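People wanted to drive a robot round made-up rooms (paid, Rekeck site)

We need 10 people for the next round of example gathering. No robot background wanted, no coding. If you can use a game pad you can do this.

What you'd be doing: sat at a desk, steering a simulated robot through simulated flats and offices. Pick up the cup, find the door, look for the thing on the list. Every run gets saved and goes into the set our learning system trains on. Good runs and bad runs both, so don't bin the ones where you bump the wall. Just tag them.

Second half of each shift is labelling. You get stills from the runs and say in plain words what's there. Floor, wall, table, ceiling. Some are dull. Label them anyway.

Shifts are 2 hours, Tuesday mornings or evenings, your pick. Target is 40 tagged runs per person over the round, and 600 labelled stills between the whole group. Paid by the shift, travel on top if your coming from Grender or further out.

You'll need:
- to be 18 or over
- decent written English, short sentences fine
- glasses if you wear them, it's a lot of screen
- patience

Motion sickness: a few drivers get queasy when the view swings. Tell us before you start and we'll put you on labelling only, same pay.

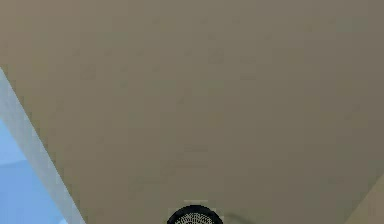
Ristden Robotics – Example Gathering Team, Kadrić Building

Stills like this get short labels. "Ceiling, plain, taupe. Round black fixture with a speckled grille, bottom middle." If you can't tell whether it's a speaker or a vent put "fixture" and move on. Don't guess, guesses get sent back and it slows everyone down. Wall edges count too, so mark the pale strip on the left and the beige bit in the bottom right corner.

To apply, email Siv Sjöberg with your name, which shift you want and if you've used a game pad before. No CV needed. Places go in the order emails come in. Short try-out first, also paid, bring ID and bank detials.

Can't do this round? Say so in the email and Siv will keep you on the list for November.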